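4.3 Placing the table

Before you start, tighten all four leg bolts by hand and then a quarter turn with the key supplied. Have the floor swept. Grit under a leg will mark planks.

1. Carry the Kalex table by its frame, with one person on each side. Do not lift it by the top.
2. Set it down 40 cm from the wall and check that all the legs touch the floor.
3. Turn the adjusting foot on any leg that rocks. Each foot has 20 mm of travel.
4. Slide the table back until the rear edge meets the wall. If you are fitting the Wallport bracket, stop 18 mm short – the bracket needs the gap.

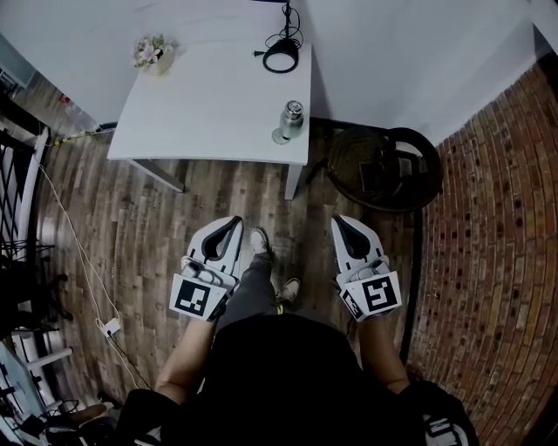 5. Bring in the chair and push it partly under the top. Check that the armrests or backrest do not rub against the edge.
6. Put the lamp at a back corner and lead its cord down behind the table.

Note: Keep drinks and plant pots on the side away from the lamp. Use a saucer under any pot without a glazed base.

CAUTION: Do not leave cables where people walk or where a chair leg can roll over them. Route them along the wall and fix them with the clips from bag 121.

Retighten the leg bolts after the first month – see 4.5 for the key size.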